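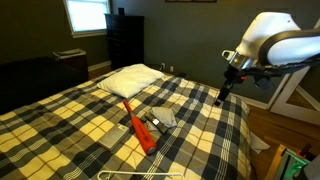

Mulbridge Manipulation List
List archive › Methods › Thread view

Subject: Re: Order of picking on soft surfaces, numbers do not agree with the report
Date: January 21, 2025

Dear list,

Thank you for the quick reply to my first message. I answer between your lines, and I have put the longer part at the end.

> We read your report on the Mokside runs with interest. In table 2 you give
> 45 clean picks out of 63 for the method which chooses the order by itself,
> and 37 out of 63 for the fixed order. Is this the same set of layouts for
> both methods, or did you draw new ones?

It is the same set. We placed the objects on the bed, saved the positions on paper with a simple sketch, ran the fixed order, put everything back by hand and ran the second method. By hand means of course that a cloth never comes back with exactly the same folds. For hard objects I trust the comparison. For cloth I trust it less, and I should have written this in the report and not only in my notes.

> What do you count as a clean pick? A hanger which comes up together with
> a part of the cover, is this clean for you?

No. A pick is clean when only the chosen object leaves the surface and the neighbours stay where they were, within one finger width. If the cover is lifted with the object, we count a failure, even if it falls down again afterwards. I know that the Tatel people count this differently, so please do not put our numbers beside theirs in one table.

> The gain looks big for such a small change. Could it come from a few
> easy layouts only?

This was also my worry. I looked again at all layouts where one object rests on another, for example a remote lying over the edge of a shirt. There are 19 of these in the set. Most of the gain is in this group. In the layouts where every object lies free, the two methods are nearly equal, and in two cases the fixed order was better. So the correct sentence is that the order matters when things overlap, and otherwise it does not matter much. The abstract says it too strongly and I will change it.

> Did you try other covers?

Only two, one plain and one with large checks. The checked one was harder for the part which finds the edges of the objects, as thin stripes are sometimes taken for the side of a hanger. We did not train again for this. I have no good number yet, so I prefer to give none.

Now the longer part. Somebody asked me privately how the order is chosen, and perhaps it is useful for others also. For each object we estimate two things: how much of it is covered by something else, and how far the surface under it will move if we pull. The second value comes from a very simple model, in which the cover is a grid of points joined by springs. The model is wrong in many ways. It does not know that the cover hangs over the side and pulls with its own weight. But we only need it to say which object is the less risky one, and for this it seems to be good enough. After each pick we take a new view and calculate again. This costs time, and with the Angelovski planner it was the slowest step of all.

Two things are still open for me. First, long objects like a bat: the model wants to take them early, as they are stiff and seldom covered, but when the grip is not near the middle they turn and push the others away. I tried a penalty for length and it helped a little. Second, flat cases. The fingers go down into the soft cover beside the case and then close on fabric. If someone has solved this without a suction cup, I would be very glad to read how.

The corrected table and the sketches of the layouts will go to the list's file area when I have checked them once more. The next larger set of runs is planned for June, and if you want a certain kind of layout included, please write to me before the end of May.

With kind regards,
from the Mokside bench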